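Home Diary Productions Casting Archive Contact

Production Diary: Mellow, Second Season
Mar 2, 2018
Share 12 Comments 3

The company met this morning to begin the final week of studio work on the second season of Mellow. All principal actors were present with the exception of Musyoka Wanyama, who had been released until noon to attend a costume fitting. The morning schedule was changed to allow for this. The kitchen scenes from episode nine were moved forward, and the hospital corridor scenes were held for the afternoon.

Kassa, which produces the serial, has asked that the diary record changes to the cast list as they are agreed. There is one to report. The part of the elder brother, left open when the scripts were delivered in October, will now be played by Mr. Wanyama in addition to his present role as the schoolteacher. The two characters never share dialogue. The writers have confirmed that the resemblance between them will be used in the closing episodes, and viewers are asked to be patient with it until then.

Mr. Wanyama joined the company in the first season for what was meant to be a short engagement. He had come from the stage, where he spent several years with the Stomska touring company, and had not worked in a daily serial before. His character was written to leave in the fourth week. The letters that came in after his second appearance persuaded the writers to keep him, and he has since appeared in 106 episodes. He continues to learn his lines from paper and does not use the tablets provided. The script office prints one extra copy each evening for this purpose.

Rehearsal for the kitchen scenes started at nine. The director asked for the quarrel between the sisters to be played more quietly than it had been at the reading, and the first two takes were still too loud for the small set. The third was accepted. A line about the price of the bus fare was removed at the request of the script editor, as it no longer agreed with episode six. The sound department reported a hum from the lighting grid, and work stopped for 12 minutes while a lamp was changed.

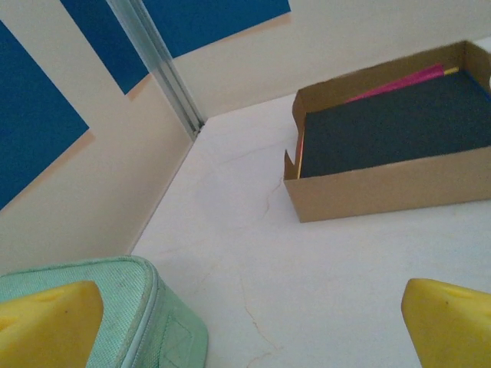 After lunch the company moved to the corridor set. The scene in which the schoolteacher receives news of his father is the longest single exchange in the season, and the director had set aside the whole afternoon for it. It was completed in five takes. The fourth will most likely be used, although the editor has asked to see the end of the second, where Mr. Wanyama turned away from the nurse earlier than marked. The script supervisor has noted both versions – the later scenes can be matched to either one.

There was some discussion of the accent. The elder brother has lived abroad and the schoolteacher has not, and the production would like the difference to be heard without being heavy. Mr. Wanyama read a page in each voice for the director and the sound recordist. It was agreed that the brother should speak a little more slowly and should keep his own way of saying the family name. A note to this effect has been placed in the scripts for episodes eleven onward.

The Grellik Theater has offered its main hall for the public screening of the first episode. The hall seats 300, and the offer includes the use of the foyer afterward. Kassa has accepted. Cast and crew may each request two places by writing to the production office, and requests will be met in the order in which they arrive. The balcony is closed for repairs and is not part of the offer. Family members under the age of 12 cannot be admitted to the evening showing.

Correspondence for the week was passed to the cast at the close of the day. The total received since the start of the first season now stands at 1552 letters and cards, most of them addressed to characters by name. The office regrets that it cannot forward parcels. Requests for signed photographs should give a full return address, and a number of last month's requests are still waiting for this reason.

Two smaller matters are recorded here for the departments concerned. The gray coat worn by the schoolteacher in episodes three and four is needed again for the flashback and should be returned to wardrobe from storage. The door of the pharmacy set continues to stick and will be rehung over the weekend. Actors entering from that side on Monday should expect it to open more easily than before and should adjust their timing.

The call for Monday is seven-thirty for makeup and nine for the set. The first scene will be the brother's arrival at the station, with Mr. Wanyama and both sisters. Rain is written into the scene and will be supplied by the effects department, so those not appearing in it are asked to stay behind the yellow line until the floor has been dried. Revised pages were handed out before the company left at ten past six. Anyone who did not receive a set may collect one from the script office on arrival.

Previous entry Next entry Back to Diary
3 comments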